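Gel pens skipping after a move, is it the cold or the paper or me?
Community Help > Home & Desk > Writing and Paper

Posted by marginscribbler

Okay, I need somebody with more pen sense than I have. I keep a handwritten journal, have for years, and I'm on page 415 of the current one, so I'm not about to switch to typing now! I use Felter gel pens, the fine ones, and I bought a big batch of 22 before we moved because the shop was closing.

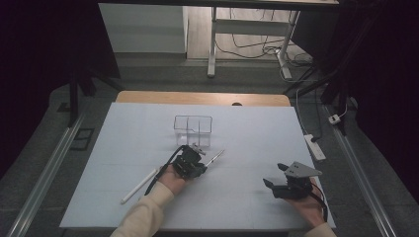 Prinach, December

Ever since we got to the new house the pens skip. They start fine, then halfway down a page I get that scratchy nothing, then a blob, then they're fine again. It isn't one bad pen either, I've tried maybe half the batch. The boxes did sit in the garage for a while and it gets properly cold out there at night. I've also changed notebooks (the old brand went up in price, so I'm using one I got at the Rollgate market for $10, very smooth cream paper, lovely to touch).

Things I've tried: scribbling on scrap, running the tip under warm water, storing them tip down in a mug. The mug helped for a day or so. My sister-in-law says throw them all out, but that's a lot of pens and I'm stubborn. Is there a way to save them, or is it the paper?

marginscribbler

Posted by blotter_and_crumb

It's the paper, or mostly the paper. I'd put money on it. Very smooth coated paper doesn't give a gel pen's ball much to grab, so it slides where it should be rolling, and you get exactly what you're describing. The oil from your hand makes it a lot worse, and that's why it shows up halfway down the page and not at the top. You've been leaning on it!

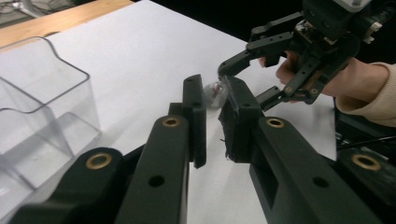
Try this before you throw anything out. Take one of the skipping pens and fill a page in your old notebook, or on plain printer paper if the old one's full. If it writes all the way down, the pen is fine. Then go back to the market notebook and put a folded sheet of scrap under your hand while you write, so your skin never touches the part you haven't reached yet. I felt silly doing it the first week and now I can't write without it.

The garage could be part of it too. Gel ink gets sluggish in the cold and sometimes you get an air gap in the refill. If yours are see-through, look for a break in the ink. For those I wrap the pen in a paper towel, tip facing out, hold the back end and give it a few good swings (outside, please, I have a dotted ceiling from learning this). Let them sit at room temperature overnight first.

I've kept track of this sort of thing for way too long, I'm on journal entry 598 about nothing but stationery and the weather.

Posted by quarto99

Buy ballpoints.

Posted by lampandladder

Mostly agree with blotter_and_crumb, except I wouldn't store gel pens tip down forever. Mine leaked into the caps. I lay them flat in a drawer now and haven't had trouble. Also skip the warm water, all it ever did for me was make the first line pale and runny. 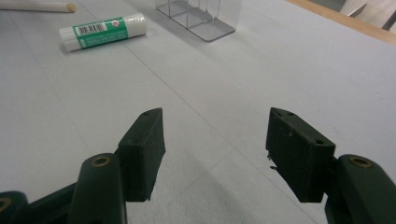
White tabletop, close up.

One more thing to check is what's under the notebook. I moved to a hard, slick desk a couple of years ago and my handwriting went to pieces, the first pages especially, and I blamed the pens for a month. A few sheets of paper or a thin felt mat under the page gives the ball a little cushion. I got mine at Milošević, the art supply place, but an old placemat works too.

If a pen still skips on printer paper after a night indoors, that one's probably done. I'd expect you to lose a few out of the batch, and the rest should get you to the end of the journal.

Posted by marginscribbler

Tried the printer paper last night, and every pen but two wrote the whole page! So it's the notebook. Scrap sheet is going under my hand from now on. Using the $10 one for grocery lists if that doesn't do it.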